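Dulilmont Plate Handling Cell: Fault Review
Minutes, 12/02/2024

Present: Yhon Quispe (chair), Wálter Sánchez, two operators from Llanos.
Apologies: Giten.

1. Minutes of the last meeting
Agreed, with one spelling corrected under item 4.

2. Right arm stop
Wálter reported that the right arm stopped twice while moving plates into the tub. Each time the gripper closed, held for 2 seconds and let go without the lift. The left arm carried on, which it should not do when the other is in fault.

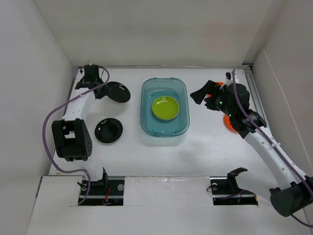

The log gives a lost signal from the gripper both times. Wálter suspects the cable where it flexes along the arm. Yhon asked whether the plates could be the cause, as the black ones had slipped in December. Wálter thought not, but will run each colour separately.

3. Safety
One operator reached in to pick up a plate before the power was off. No injury. Yhon reminded everyone that a stopped arm can start again. Power off at the wall first, every time. The notice will be reworded and moved nearer the switch.
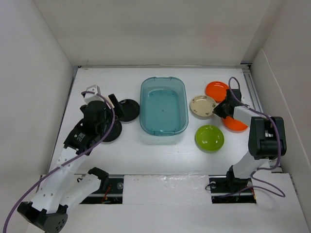 Speed is to stay at 20 per cent until the cable has been changed. Clelter quoted 10 working days for the part. Llanos would like it sooner and will ring them.

4. Actions
WS: fit new cable, then 1000 cycles with no load before plates go back in.
WS: change the program so that a fault on one arm stops both.
YQ: new notice, entry in the accident book.

5. Any other business
Key to the spares cupboard is still missing.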